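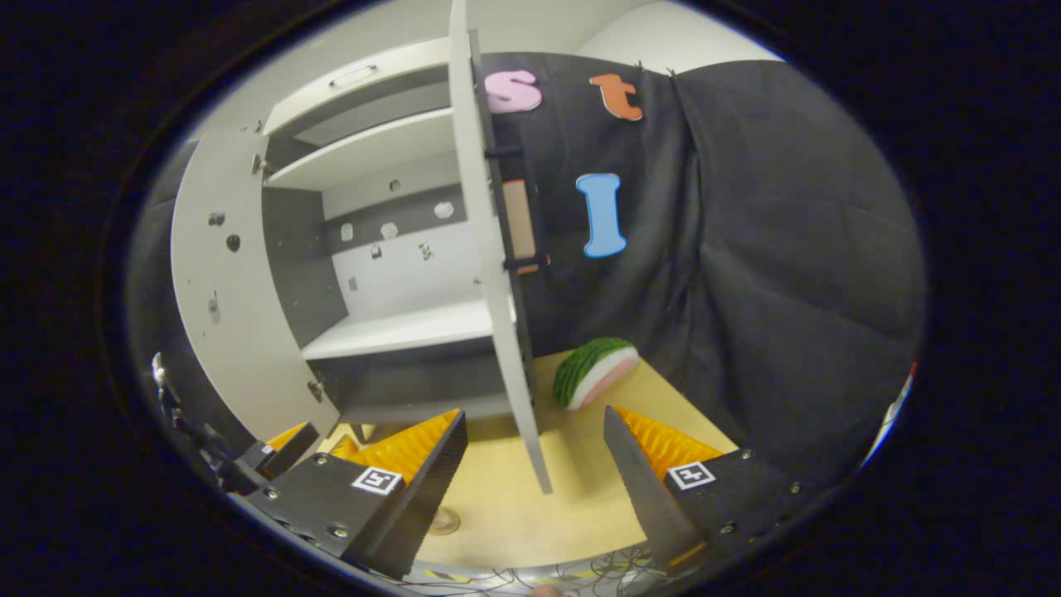
Cabinet task, door open, gripper at floor level.

Door demos again this month, all by hand with the handheld gripper. I have stopped using the leader arm for this one. On the leader arm a door episode ran long and the wrist path was jerky near full swing, where the operator runs out of comfortable elbow. With the gripper in your hand you just walk the door open and the path comes out smooth.

Settings for the current set: episodes capped at 10 seconds, door to 90 degrees or as near as it will go, start pose anywhere within reach of the door edge. The total stands at 3334 episodes after filtering. I threw out a lot of early ones where I pulled the edge with one finger and let the other drift. A person can do that without thinking about it. The arm can't do it with the grip controller we have, so there is no point teaching it.

Notes on the fingers. The ribbed orange pads are compliant enough that the door edge can sit off center by around 3 mm and still be held. Stiffer pads slipped less but pushed the door sideways on closing, and the policy learned to push too. I went back to the soft ones. The blocks they mount on are printed, and the screws need checking before each session - a loose pad shifts the contact point and you only find out at replay.

The square markers on the fingers give me the opening width. They work well until the hand rolls far enough that one goes edge-on. At that point Duvix (my labeling script, named after nothing) interpolates across the gap. Short gaps are fine. Long ones I drop, and most of those come from the lower part of the door, where I have to crouch and my wrist turns in.

The letters on the gray backdrop are there for tracking. Plain fabric gave the pose estimate very little to hold on to when the white door filled the view. Foam letters are cheap and they stay pinned. I move them between batches so the policy can't use them as landmarks.

Ridwan Majimbun asked whether closing should be its own task or the tail of the opening one. I record it separately. Joined episodes made the arm hesitate at full swing, and splitting them afterward meant guessing where the pause ended.

Next is the drawer at the top. The bar handle is slim and the approach is from below, so I expect to redo the start poses. Replay on the arm in December if the new wrist mount is done.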